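About Armont Travel

Armont Travel started in Olldale with one desk, one phone line and a firm belief that people would always want someone else to deal with the airline. So far we've been right. We are a host agency, so independent travel advisors book under our name, keep their own clients and leave the paperwork to us. There are now 383 of them, and they all have opinions about our commission statements.
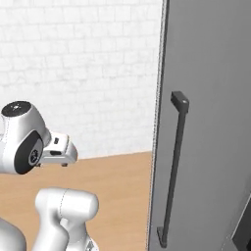

What we do

We handle supplier contracts, invoicing and the sort of phone calls that come with 72 minutes of hold music. Advisors get a login to Truvell, our booking system, which used to crash every September and now mostly doesn't. New advisors are paired with an experienced one for their first five bookings. After that you're free to make your own mistakes, and we're free to help you fix them before the client lands.

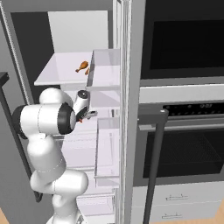
Where we are

The head office is on Sikder Street, upstairs from a dentist. Most of our advisors have never seen it and aren't missing much. We do get everyone together once a year for training, supplier meetings and a banquet. 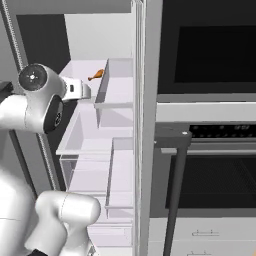 The banquet chicken has its critics. The training gets better reviews, and last year's session on river cruises ran so far over that the hotel began stacking chairs.

We've booked more than 3000 trips, including a honeymoon for one (long story, great trip). If you'd like to join us, fill out the advisor form. A person will read it, usually before lunch.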